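How to Sort a First-Aid Kit Without Buying Another System

Filed under: Home, Small Storage
By Mwanahawa Nyanda

I have been told, many times, that a first-aid kit needs a "solution." Usually the solution costs money, has 48 pockets and zips shut over a mess. I have owned two of these. The Gromard bag had a clear window for every item, which sounded sensible until I had to unzip three of them to find a bandage. The Ladasel folder was worse.

So what follows is the cheap way, using open trays and one box with a lid. I doubt it will change your life. It will let you find the scissors.

What you need

One shallow tray with a few large compartments
One tray with small square cells
One box with a hinged lid
A trash bag
A marker and some plain tape

If you already have boxes, use them. Color coding gets pushed hard in articles on this subject and I have never seen it work for longer than a month, mostly because the person who picked the colors is the only one who remembers them.

Step 1. Empty everything onto one surface

Do the whole lot in one go. That means the bathroom cabinet, the glove compartment, the kitchen drawer and whatever is at the bottom of the backpack. Wipe the surface first. I did mine in December, which I don't recommend, as every flat surface in the house was already taken by wrapping paper.

Step 2. Throw out the obvious

Check dates on ointments, wipes and tablets. Anything sterile with a torn or open wrapper goes, and so do adhesive bandages that have lost their stick. Old medicine shouldn't go down the drain; ask at a pharmacy whether they take it back.

You will be tempted to keep the mystery tube with the label worn off. Bin it.

Step 3. Group by how you reach for it

Most guides tell you to group by injury: burns here, cuts there, sprains somewhere else. I tried that and found that gauze belongs in all of them. Group by shape and by grab instead. Long tools together, flat packets together, small round things together. It looks less medical and it's a good deal faster.

Step 4. Put long tools in the long compartment

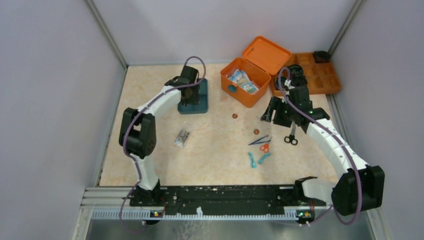
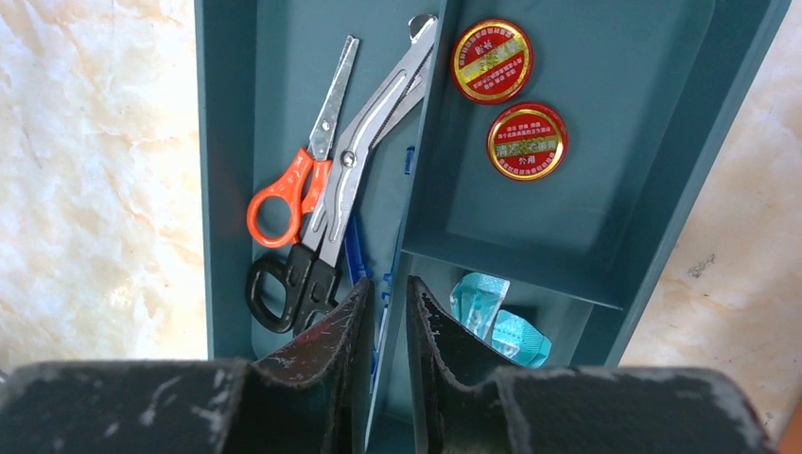
Scissors are the item I'd sort before any other, and the one most kits get wrong. The pair that comes packed in a ready-made kit is often too small to get through a sleeve or a thick dressing. You want one pair with angled blades, the bandage type, and it's fine to keep a small ordinary pair with it for tape and thread. Lay them both in the long well of the tray, like the black-handled and orange-handled pairs in the teal one, and don't worry if they overlap. Bright handles do help here, I'll grant the color people that much. Close the blades before you put them down. If you have tweezers, stand them along the divider so they don't slide underneath.

Step 5. Give tins their own space

Small round tins roll, stack badly and hide things. Use a wide, flat compartment and keep them in one layer with the lids up. Write what's inside on a strip of tape if the lid doesn't say. Hettiarachchi's storage guide, which a neighbor swears by, wants a printed label on every item in the house. I lasted one afternoon.

Step 6. Flat packets go in the lidded box

Wrapped wipes and dressings do better under a lid, away from dust and splashes. Stand them on edge if you have enough to fill the box. If you only have a few, lay them flat and leave it at that. Padding out a box so it looks full is how I once came to own 227 alcohol wipes, most of them expired.

Step 7. Be stingy with the small cells

A tray of little square cells looks very organized in the store. In use, it's good for safety pins, finger cots and spare thermometer batteries, and bad for nearly everything else. Fill the cells you need and leave the rest alone. I use 6 of mine.

Step 8. Decide where it lives

Pick a shelf an adult can reach quickly and a small child can't. Skip the bathroom if yours steams up. Open trays don't travel, so keep a separate pouch in the car and don't keep robbing the house supply to fill it.

What about the fancy versions?

I looked at the Irix drawer inserts, which come with a planning sheet. A reader wrote to say she had fitted them and was happy — good for her. I still can't see what they do that a divided tray doesn't.

Check the dates again in the spring. Put back what you used, ideally the same day, and wipe the scissors before they go back in the tray.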